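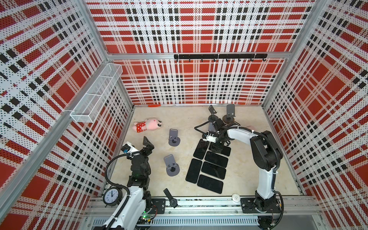 Pink plush toy on a pale floor, plaid panels behind.

Search the list archive
Search terms All lists This list only Go

Subject: Re: [pumura-players] Cordier ferry route and the fishing turn-ins
List: pumura-players

On the ferry question, first the part of the earlier message I am answering:

> I have been doing the Cordier turn-ins for most of October and I am
> stuck at rank 6. The guide in the archive says the quartermaster takes
> any fish from the outer shoals, but mine get refused about half the time.
> Also the ferry from Bradville drops me on the north pier and the
> quartermaster is on the south side, so each trip costs me a long run.
> Is there a faster route, and is rank 7 worth it for a ranged class?

The archive guide predates the shoal rework and should not be followed for turn-ins. The quartermaster now checks two things: the zone tag on the fish and its weight. The zone tag has to read Outer Shoal. Fish caught from the breakwater look the same in the bag, but carry the tag Harbor, and those are the ones being refused. Hover over the stack and read the second line of the tooltip. Stacks with mixed tags do not merge, so if you see two stacks of the same fish, one of them is Harbor.

The weight check applies from rank 5 up. Minimum weight is 43. Anything under that is refused without a message, and the dialog just closes. Before rank 5 there is no minimum, which probably explains why it worked for you at first. Underweight fish can still be sold to the cook at the inn or broken down for bait. Two underweight fish give one bait.

For the boundary between the two zones, do not trust the map overlay. The overlay puts the line at the second buoy. The server puts it slightly past that, close to the wreck. I fish on the far side of the wreck and have not had a Harbor tag there. If you cast toward shore from the wreck, the tag is taken from where the float lands and your own position is ignored, so face out to sea.

Now the route. From Bradville there are two ferries and they use the same ticket:

 - The one at the main dock goes to the north pier. It leaves more often.
 - The one behind the fish market goes to the south landing. It is not marked on the map until you have taken it once. Talk to the clerk at the market and pick the last dialog line.

The south landing is next to the quartermaster. The market ferry makes a stop at Gestville on the way. Stay on board. If you step off at Gestville the ticket is spent and you have to buy another one for the second leg. The price is the same either way, 7 silver from Bradville.

If you are already on the north pier, the run is shorter through the cistern than along the shore road. Go down the stairs behind the chapel, keep to the left wall, and come out at the rope works. The cistern has a few crabs in it that will dismount you. They are low level and do not follow up the stairs. I would not bother clearing them.

You can also set your return point at the south landing once you reach rank 4. The stone is inside the customs shed – the door looks shut but opens. With the return point there you can skip the ferry in one direction. What I do is this:

 1. Return to the south landing.
 2. Turn in whatever is in the bag, pick up the next order.
 3. Take the rowboat to the wreck. It is free if you have an open order.
 4. Fish until the bag is full, then row back and turn in again.
 5. Log out at the inn, or ferry to Bradville if there is anything to sell.

The rowboat despawns if you go afk in it for long enough, and you end up swimming. The fish stay in the bag. The order stays open too, but the swim back is slow and the eels are a nuisance. Get out and stand on the wreck if you have to leave the keyboard.

On rank 7. The step from 6 to 7 takes 346 marks. A standard order gives the same number of marks at rank 6 as it did at rank 5, so it feels slower, and that part is working as designed. The large orders are better per trip if you have the big creel. Without the creel you cannot carry enough for a large order in one go, and orders do not accept partial delivery. The creel pattern is sold in Gestville by the basket maker, and you need rank 5 there, not on Cordier. Those are separate reputations even though the banner is the same color.

What you get at rank 7:

 - The net caster's bracer. Item level 253. Fixed stats, no sockets.
 - Access to the upper room at the customs house, which has a bank.
 - The second half of the lighthouse quest line.
 - A boat skin.

For a ranged class the bracer is better than anything you can craft before the Pumura dungeon and worse than what drops from the second boss there. If you already run the dungeon, skip it. If you mostly play alone, it is a decent piece and you will wear it for a good while. The draw speed bonus does apply to crossbows. The tooltip says bows only. I tested this on the target dummies in Bradville with the bracer on and off, same ammunition, and the crossbow was faster with it on. I did not test thrown weapons.

The bank in the upper room is useful if you craft. It shares storage with the one in Bradville but not with the guild bank.

The lighthouse quests are short. The last one needs a second player for the two levers, and they have to be pulled within a few seconds of each other. A pet does not count. The other player does not need rank 7, only to be in your group and on the same layer. If they cannot see you, have them leave the group and rejoin while standing on the stairs.

One correction to my own message from earlier in the thread – I wrote that orders reset at midnight. They reset at 4 a.m. server time. Orders you are holding at reset are kept, and you can take a new one after turning the old one in. So holding a large order over the reset is safe.

If someone has rights to edit the archive guide, the zone tag and weight rules should go at the top. The section on the breakwater should be removed.

Recent messages on this list
Pumura dungeon, second boss: where to stand
Creel pattern missing from Gestville vendor
Re: Creel pattern missing from Gestville vendor
Crossbow ammunition stacks after the patch
Bradville auction fees
Rowboat stuck under south landing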